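Search this site Search Go

Marks on a pale wooden table, and should I move the wire rack off it?

Posted 11th February by galtham_hallway

We have a light wooden table by the front door that collects everything, hats mostly. A black wire rack lives on it too. I have noticed two little dark marks in the wood, one longer than the other, and I can't tell if they are pencil or scuffs. What takes them off without leaving a shiny patch? I don't know what finish the table has.

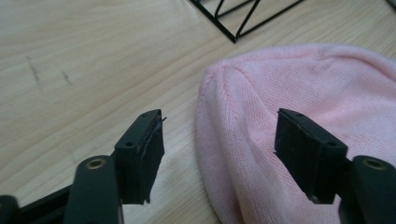

mulder40
Try a clean white rubber first, the ordinary school sort. Rub along the grain and not across it, lightly, and brush the crumbs away. If it is pencil it will go in a minute or so. If nothing shifts, use a damp cloth with one drop of washing-up liquid, then wipe with plain water and dry it straight away. Don't start with a magic sponge. They are very fine sandpaper in effect and on a matt finish you will get exactly the shiny patch you want to avoid. Test underneath the top before you do anything stronger.

Wire racks do mark soft wood, so stick felt pads under the corners. I bought a sheet from the hardware shop in Gadunport and cut it up myself. It has lasted since last March.

Sesevberg Lass
just put a runner over it

tidyish
Agree with the rubber. If the marks turn out to be dents with dirt in them you won't get them out that way, and I would leave them alone. I sanded a spot on ours with 300 grit and it came up lighter than the rest, so I ended up doing the whole top, and then oiling it twice.

On the hats, a knitted one won't hurt the wood when it is dry. Wet wool or acrylic left overnight is another matter and can leave a cloudy ring. We put up hooks for wet things, and only dry ones go on the table. Give a damp beanie a pull back into shape and lay it on a towel over the bath. Roughly 20 minutes near a radiator does for the thin ones, the thick ones need until morning.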